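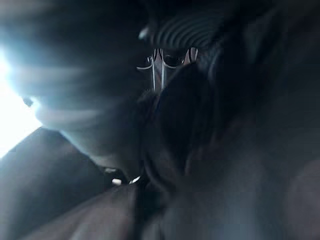 Skurnum bringt das Regalsystem Lurstead auf den Markt: lange Bretter, eine runde Kante und eine Anleitung, die auf dem Boden liegen bleiben darf

Pressemitteilung, 30. Juli 2021

Der Möbelhersteller Skurnum stellt mit Lurstead ein Regal zum Selbstaufbau vor. Die Welt hat darauf nicht gewartet, das ist im Haus bekannt. Es gibt bereits Regale, auch zum Selbstaufbau, und die meisten stehen. Lurstead unterscheidet sich von ihnen vor allem in der Stunde, bevor es steht, also in jener Phase, in der ein Mensch zwischen langen hellen Brettern auf dem Boden kniet und überlegt, welche Seite eigentlich vorne ist.

Jedes Längsbrett hat eine gerundete Kante und einen Falz, der über die ganze Länge läuft. Die Rundung zeigt in den Raum, der Falz zur Wand. Mehr muss man sich beim Aufbau nicht merken, und wer es trotzdem vergisst, merkt es spätestens beim Einsetzen der Rückwand, denn die passt dann nicht.

»Wir haben sehr viele Beschwerdebriefe gelesen«, sagt Geschäftsführerin Žofie Machala. »Fast immer ging es um ein Brett, das falsch herum eingebaut war, und um die Frage, warum wir das zulassen. Die Briefe waren zum Teil ausgesprochen gut geschrieben. An manchen hätten wir ungern auf Dauer verzichtet, aber es half ja nichts.«

Aus 71 Teilen werden 20

Das Vorgängermodell bestand aus 71 Einzelteilen, Schrauben und Dübel mitgerechnet. Lurstead kommt mit 20 aus. Die Konstruktionsabteilung unter Eftychia Raptis hat dafür die Seitenwangen vereinfacht, die Winkel gestrichen und sich von einem Beutel mit der Aufschrift »Reserve« verabschiedet, dessen Inhalt auch intern niemand mehr zuordnen konnte.

Die Längsbretter werden in die Wangen eingeschoben und mit Keilen gesichert. Ein Gummihammer liegt nicht bei. Ein Schuh mit fester Sohle hat sich in der Erprobung bewährt und wird in der Anleitung auf Seite vier ausdrücklich genannt, mit Zeichnung.

Aufgebaut wird liegend. Das verlangt freie Bodenfläche in der Größe des fertigen Regals und noch einmal einen Brettbreit drum herum für die Knie. Skurnum empfiehlt, diese Fläche vor dem Öffnen des Kartons zu schaffen. Die Erfahrung spricht allerdings dafür, dass zuerst der Karton geöffnet wird, dann das Sofa verschoben, dann der Karton, und dass schließlich ein Brett dort liegt, wo eben noch das Sofa stehen sollte. Die Anleitung beginnt deshalb mit einem Schritt null. Er lautet: »Räumen Sie auf.«

Holz auf Holz

Ein eigener Abschnitt gilt dem Parkett. Helle Bretter auf hellem Holzboden sind ein schöner Anblick und ein schlechter Einfall, sobald jemand sie schiebt. Staub und Späne wirken dabei wie Schleifpapier. Die Verpackung von Lurstead lässt sich an drei Seiten auftrennen und als Unterlage ausbreiten. An der vierten Seite hängt sie dann noch zusammen, und dort befindet sich auch die Liste der Teile, die man beim Auftrennen bisher regelmäßig mit zerschnitten hat.

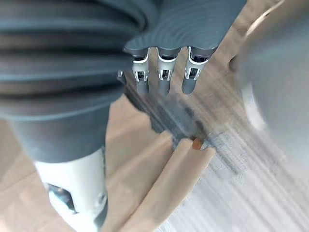

Wer ein langes Brett allein bewegt, fasst es am besten in der Mitte und hebt es flach an. Über die Kante zu kippen geht schneller, hinterlässt aber im Boden eine Kerbe, die sich mit keinem Teppich dauerhaft erklären lässt. Auch die gerundete Seite ist härter, als sie aussieht. Sie schont Schienbeine, für Parkett war sie nie gedacht.

Die Oberfläche der Bretter ist geölt. Kleine Druckstellen lassen sich mit einem feuchten Tuch und einem Bügeleisen auf niedriger Stufe mildern. Das gilt für die Bretter. Für den Fußboden darunter übernimmt Skurnum keine Haftung, wohl aber eine gewisse Anteilnahme.

Erprobt unter erschwerten Bedingungen

Vor der Markteinführung ließ das Unternehmen Lurstead in 81 Haushalten aufbauen. Bedingung war, dass keine der Testpersonen beruflich mit Möbeln zu tun hat. Jolene Rewi, die den Versuch betreute, bekam die ausgefüllten Fragebögen in sehr unterschiedlichem Zustand zurück. Einer diente erkennbar als Unterlage für ein Glas, ein anderer war unter eine Wange geschoben worden, weil der Boden dort abfiel. Beide gingen in die Auswertung ein.

Der häufigste Einwand betraf die Keile. Sie sahen einander zu ähnlich, obwohl es zwei Größen gab. In der Serie gibt es nur noch eine. Der zweithäufigste Einwand betraf den Satz »Bitten Sie eine zweite Person um Hilfe«, der bei mehreren Paaren Diskussionen auslöste, welche von beiden Personen die zweite sei. Er heißt jetzt: »Zu zweit geht es leichter.«

»Ich habe es beim ersten Mal falsch aufgebaut und beim zweiten Mal auch«, berichtet Vaughan Sheehan, einer der Teilnehmer. »Beim dritten Mal habe ich die Anleitung gelesen. Sie ist gar nicht schlecht. Inzwischen steht das Regal im Flur, und es stehen Dinge darauf, die vorher auf dem Boden standen. Meine Frau sagt, der Flur sei jetzt größer. Ich sage, er ist gleich groß, aber wir haben das nicht vertieft.«

Rücknahme einzelner Bretter

Zusammen mit Lurstead startet Skurnum den Rückgabedienst Plavard. Wer beim Umzug feststellt, dass die neue Wand kürzer ist als die alte, kann Längsbretter einzeln zurückgeben und gegen kürzere tauschen. Angenommen werden Bretter mit Gebrauchsspuren, auch mit Rändern von Blumentöpfen. Nicht angenommen werden Bretter, die zwischenzeitlich als Rampe, Bügelbrett oder Schlitten verwendet wurden. Die Aufzählung beruht auf Anfragen.

Zurückgegebene Bretter werden in der Werkstatt abgeschliffen und neu geölt. Sie kommen danach als zweite Wahl in den Verkauf, zu einem niedrigeren Preis und mit einem Stempel auf der Unterseite. Nach Einschätzung von Eftychia Raptis sind sie nach dem zweiten Ölen eher schöner als vorher — die Preisgestaltung ist davon vorerst unberührt.

Farben, Lieferung, Ausstellung

Lurstead gibt es in einer Farbe, nämlich hell. Eine dunkle Ausführung wurde erwogen und vertagt, nachdem im Haus vier Vorschläge für den Namen des Farbtons vorlagen und alle vier nach Kaffee klangen. Die erste Auflage umfasst 3.596 Regale. Eine runde Zahl war angestrebt, das Holz reichte dafür nicht ganz.

Bestellungen nimmt Skurnum ab sofort entgegen, geliefert wird ab Oktober. Der Karton ist lang und passt in die meisten Treppenhäuser, sofern man vorher das Fahrrad wegstellt. Die Lieferung erfolgt bis zur Wohnungstür. Der Weg von dort ins Zimmer zählt zum Aufbau.

Ausgestellt ist das Regal im Schauraum Manalastas, einmal fertig und einmal in Teilen. Besucherinnen und Besucher dürfen sich am zweiten Exemplar versuchen. Eine Unterlage ist vorhanden, Hausschuhe sind es ebenfalls, und für Kinder gibt es ein niedriges Modell mit drei Brettern, das Erwachsene bitte stehen lassen. Eine Anmeldung ist nicht nötig. Wer in Ruhe bauen möchte, kommt am Vormittag.

Zum Unternehmen

Skurnum fertigt Regale, Bänke und Garderoben aus Massivholz. Das Sortiment ist überschaubar und soll es nach dem Willen der Geschäftsführung bleiben. Ein Sessel wurde vor einiger Zeit versucht. Er steht im Empfang und ist nicht verkäuflich.

Pressekontakt

Nikau Nepia, Skurnum, Presse und Öffentlichkeit. Die Aufbauanleitung, ein Datenblatt und Holzmuster werden Redaktionen auf Anfrage zugesandt. Komplette Regale können für Beiträge ausgeliehen werden, die Rückgabe erfolgt bitte zerlegt und mit allen Keilen.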